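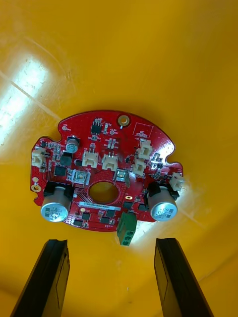
Can a robot do the fiddly bench jobs yet, the taking apart and putting back together of small household things?

Bits of it, slowly, with a person standing close by. I wouldn't leave one alone with a washing machine board and go off to lunch.

Nov 13, 2021
Posted to the Plultthorpe menders' list by the Druncombe bench

Hello all,

I'm picking up the thread from last week (message 3053 in the archive, if you want the whole thing) as I've been chewing on it ever since. The part I wanted to answer was this:

> I keep reading that robots will be folding our shirts and mending
> our toasters any day now. I've been hearing it since I had my first
> soldering iron. My dishwasher can't even get egg off a fork. Has
> anyone on here seen a machine do a proper repair job, start to
> finish, on something it hadn't met before? Not a factory line where
> every part turns up in the same spot. I mean a real mess on a bench.
> If it's years off I'll stop worrying and carry on training up my
> Saturday lot.

Start to finish, no, I haven't. But I think "a proper repair job" is about a dozen jobs squashed together, and they aren't equally hard! So I'll take them as I'd meet them on the bench.

1. Picking up a bare board. You and I do this without thinking, fingertips on the rim and off we go. Now take a round red one with notches in its edge, a hole through the middle and parts standing up all over it, and try it with two stiff fingers. There isn't a lot of clear rim to get hold of. You can't just squeeze the tall capacitors and hope, and a green screw terminal makes a lovely handle right up to the moment it doesn't. Finding the board is the easy bit, I'd say. Choosing where to touch it is the hard bit, and how hard to press is harder again.

2. Shiny plastic. Glossy yellow under a bright lamp gives you a big white patch of glare, and a camera has to work out that the patch isn't a thing. I get caught out by this myself with clear screws on a white worktop, so I have some sympathy.

3. Wires and little plugs. I'd put my money on this being the last job to go. A short bit of black and red wire with a small white plug on the end won't lie how you want it, and it'll have moved by the time you've had a second look. Then it wants turning the right way up and pushing into a socket you could cover with a grain of rice (well, nearly). A solenoid is a treat after that - a solid metal box that stays put, even with its cable trailing off.

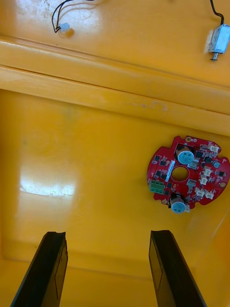
4. Knowing when to stop. When a plug won't seat, I feel it before I see it. I back off, wiggle, swear, try again. People are working on that sense of touch, and I gather Gornska has put out a paper on it, but I've not read it and I won't pretend to have. What I've seen with my own eyes is machines that do the same wrong push 15 times in a row with great confidence.

As for the house, I reckon it's the same story with bigger parts. Hoovering a flat floor is done, more or less. Loading a dishwasher is a pile of odd shapes, some of them slippery and one of them your nan's. Folding is wires all over again - floppy stuff that changes shape when you touch it.

So please carry on training your Saturday lot! I'd happily hand over sorting screws tomorrow, and I'd love something that held a board steady while I got at the back of it. The Botha clamp on my bench cost me 2 quid at a car boot and it still wins on price.

Has anybody here tried one of the small hobby arms for holding work? I'm after the dull details, mostly how much it sags when you lean on it with an iron, and whether it'll fit on a bench that's already full. I can't spare much room next to the vice before March, when the old shelving goes.

Cheers,
Druncombe bench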